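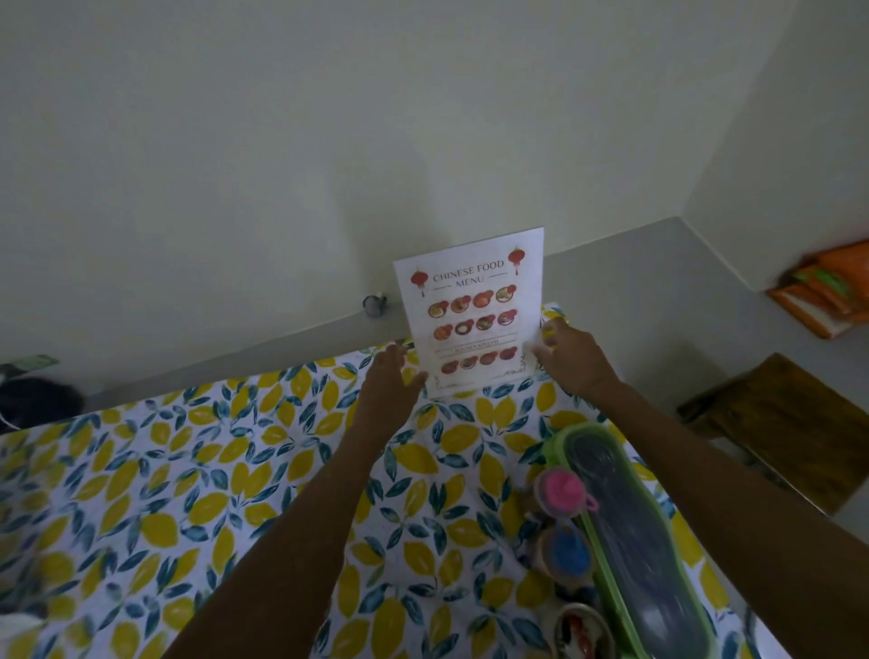 By Bo-ram Chae
Dec 14, 2022

Print | E-mail

I have wanted a real rain gauge for years, and now there's one on a post behind my shed in Guvwood! It's a plain plastic tube you read by eye every morning, and I am completely hooked. August gave us 6 wet mornings in a row (I went out in slippers for every one). I tape my monthly rain sheet up in the kitchen, and I'd love it to look as cheerful as that Chinese food menu with the red lanterns across the top. Mine is all pencil and smudges.

My best reading so far came from the storm that sat over Dakudum Ridge: 41 millimeters by breakfast. I went back and read the tube twice!

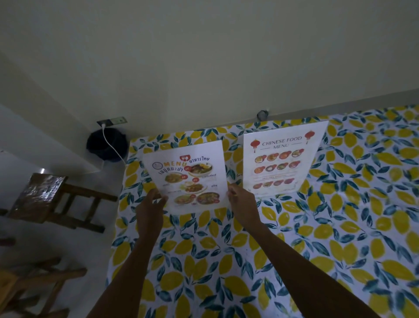 Thai menu on the lemon tablecloth.

Snow is the next adventure. You take out the inner tube, let the flakes fall into the wide outer one, then melt what you caught and measure the water. I can't wait to try it.

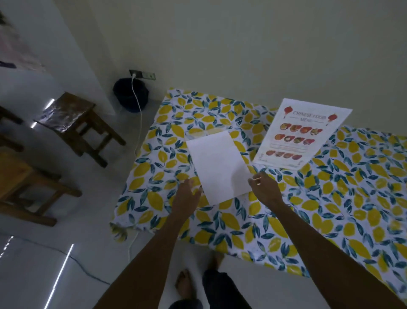 Where to put yours

Keep it well away from trees and roofs, and get the rim level. Mine was leaning for a week before I noticed, so check after windy nights!

Recent posts
Fog over Vumden, three mornings running
My 200th weather diary entry
Frost on the Lim footbridge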